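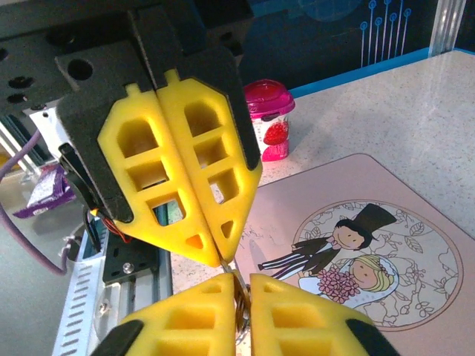 Fig. 1. A small ring and a thin wire, at the worktable.

UNIT 4: SMALL THINGS ON A SHARED TABLE
Handout for Household Objects and Their Habits
Instructor: Simone Brandão. Lab sections: Josué Fagundes.

Read this before lab. Last November a whole section arrived without having read it, and we spent the first half hour hunting for a washer inside a sleeve.

4.1 What counts as small

For this course, a small thing is anything you can lose while looking straight at it. Rings, wire, washers, the back of an earring, the screw that holds your glasses together. Size in inches is a poor guide. I have lost a stapler.

The ring in Fig. 1 is a fair specimen. It is brownish gold, metal, and stands up the way a keyring does when something has it by the edges. Left alone on a table, a ring lies flat, and a flat ring is much harder to pick up. You need a fingernail, or a soft surface that gives a little under your fingertip. Anyone who has tried to lift a coin from a glass counter knows the dance.

4.2 Surfaces

Part of the table in Fig. 1 is taken up by a mouse pad, dusty pink-beige, printed with a circle full of leaves and vines. A mouse pad makes a respectable work surface. Things dropped on it tend to stay put, and it muffles the noise, which matters if you share a wall.

The drawback is the print. Fine line drawing and fine wire are a bad pair. Put a silvery wire down on a floral pattern and you may spend the rest of the afternoon trying to pick up a stem. If your pad is decorated, turn it over for wire work. In the Tavares survey (course reader, p. 112) people took longest to find a dropped wire on patterned cloth, and a few of them gave up and lied about it.

4.3 Containers

Also on the table: a plastic yogurt cup, white, with a strawberry on the side and a glossy magenta-pink lid. Students ask whether to buy proper parts boxes. Muvden sells a nice one with 17 compartments. I own it. Sixteen are empty and the other holds a button I don't recognize.

A lidded cup will do for most of you. Two rules:
Wash it. Then wash the lid, which everyone forgets.
Label it on the lid AND the side. Lids migrate.

A cup full of small rings is one category. A cup holding rings, wire and a stray aspirin is a drawer, and drawers are Unit 6.

4.4 Handing over

Most losses happen between one holder and the next. The giver lets go on faith and the taker closes on air. Josué teaches it this way: the taker closes first, says "got it," and only then does the giver open. It feels silly with a keyring. Do it anyway – he is listening.

Keep handovers low and over the table. A ring dropped from two inches has limited ambitions. From chest height it will visit the radiator.

4.5 For lab

Bring one lidded cup, one ring of any kind that you don't love, and a short piece of wire. Work in pairs. Pass the ring and the wire back and forth until you have lost one of them, then write down where you looked first and where it was. Half a page, maximum 234 words. Josué reads all of them and he has a family.

Reading: Stillimness, "On the Floor," first chapter only. The Pralteo pamphlet on hooks is optional, and dull.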